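Masters swimming > Meets and travel

Plumitz open water weekend -- worth it?

lanerope42
2024-03-20
Thinking of entering the 5 km at Plumitz in June. Did the pool meet at Vomongate last year and loved it, but I've never raced in a lake. Is the water as cold as people make out? And is anyone else from Ukau going?

tumbleturn_tess
Do it! I swam it two years running and it's the friendliest race I've done. Cold for the first 7 minutes, then you forget. Get there early for the briefing though, the buoys are a right muddle and I went the wrong side of one.

oldbackstroker
I'll disagree with Tess. It's overpriced, the start is a punch-up and my goggles went in the first bend. For a first one I'd pick something shorter, with waves.

tumbleturn_tess
Start at the back then! Nobody punched me.

lanerope42
Hmm, I'm slow enough that the back sounds fine. Where do you all stay? I don't fancy driving home after 5 km.

kickboard_kev
I always book the Bartoš guest house. Plain rooms, big beds, and they'll do porridge before the early start if you ask the night before.
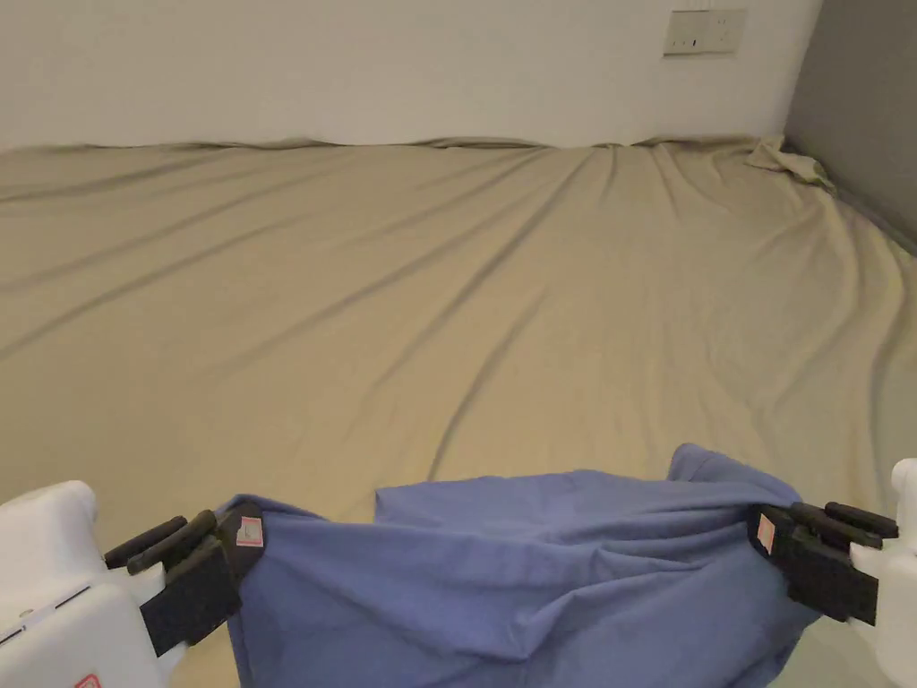
oldbackstroker
Bartoš is fine, I'll give you that. Still wouldn't swim in that lake again.

wetsuit_wendy
Is it wetsuits optional this year? I read the rules twice and came away none the wiser.

kickboard_kev
Optional, but you go in a separate results list if you wear one. Email them to be sure -- they changed it last time.

lanerope42
Right, I've entered. In a wetsuit.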